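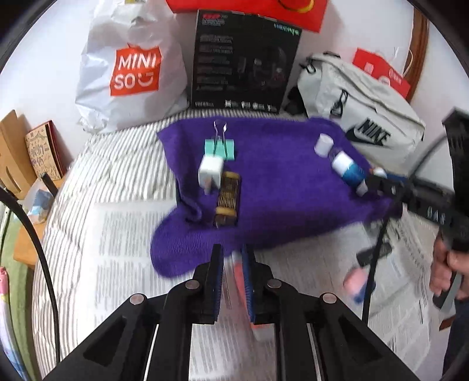
Both handhelds over the purple towel. Binder clip, adapter cube, little bottle on its side.

Filed under: Bench notes / Visits

18 Feb 2025

Demo day with the Trutik people! Judit Balogh set the whole thing up and I mostly tagged along with a notebook and too much coffee. They don't bring an arm to these visits, just the pair of hand-held grippers, and you do the picking yourself while it records. I got the right-hand one first and was terrible with it (my wrist wants to lead, the fingers want to lead, they disagree).

Things I want to remember:

- Soft surfaces are harder than I figured. The towel moves with whatever you drag, so come straight down. Hrvoje wants to try the same on bare newspaper.
- The blue ridged pads grip better than our smooth ones. Ask Grorkov what they'd charge for a set of 40.
- Cables. I kept catching mine on my sleeve. Blagoje suggested a clip at the shoulder, worth a try.
- The adapter cube took me 9 tries to set down prongs first. Teodora did it in one and was very gracious (she was not).

Long chat afterward about how many runs you need before the data is any use. Their last batch was 1,510 and they still threw out the first day of it, which made me feel better about our own pile. I asked if they clean up the clutter behind the work area and they said no, leave it, homes look like that.

To do: send Judit my notes, find the spare pads, book the small room for July. Biljana has the calendar.

Questions about the bench log: ask Biljana Vasić | Back to top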